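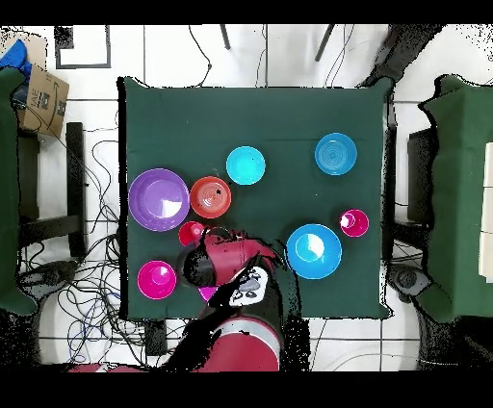

Tableware > Bowls & Cups

Home | Kitchen | Tableware | Storage | Gifts | Contact

Hummont Mixed Color Bowls and Cups
November, by Yvette Hawthorne

We have sold a good many dishes in this shop, and I'll confess these are the ones I keep taking home with me (my own cupboard is a riot by now!). The Hummont set is an assortment of plastic bowls and cups in different sizes, in purple, orange, blue, magenta and red, and no two breakfasts need look the same. Set them on a plain dark cloth and they do all the decorating for you.

The sizes are what customers ask about most. The biggest bowls are wide enough for a family salad or a mountain of popcorn, the middling ones suit cereal and soup, and the little ones are lovely for olives, berries, or the dip that always gets forgotten in the back of the fridge. The smaller cups hold 200 ml and the largest bowl holds 900 ml, filled to a sensible level and not to the brim. 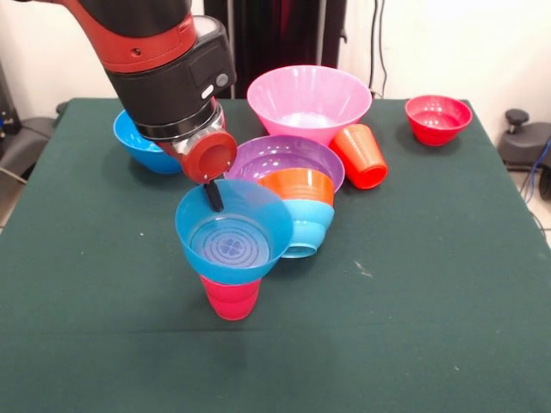 Translucent blue bowl with ringed base, over a pinkish-red cup.

Graciela Ibarra, who buys for our kitchen department, was taken with the bases, and so am I. Some have rings molded into them, and the blue one has a clover-like emblem in the middle that you find again once the soup is gone. The finish varies from bowl to bowl as well, with some smooth all the way round and others ridged, so please don't worry if yours don't match each other. They aren't meant to!

Wash with a soft sponge and mild soap, and keep them out of the microwave. For small cupboards, put the large bowls at the bottom and let the others sit inside, with the cups standing alongside.
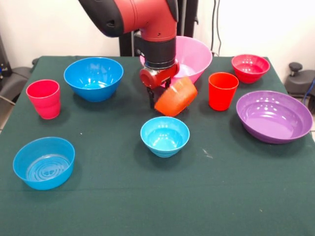 Orange, pink and blue bowls from the mixed color range.

Item number 1646. Colors are packed as they come, but if you have your heart set on a particular one, add a note to your order and Lautaro Henríquez in our packing room will do his best for you. Unused sets can come back to us within 2 weeks.

Related items
Valdebenito serving tray
Flaneck salad servers
Postent lidded jars
Hummont pitcher, large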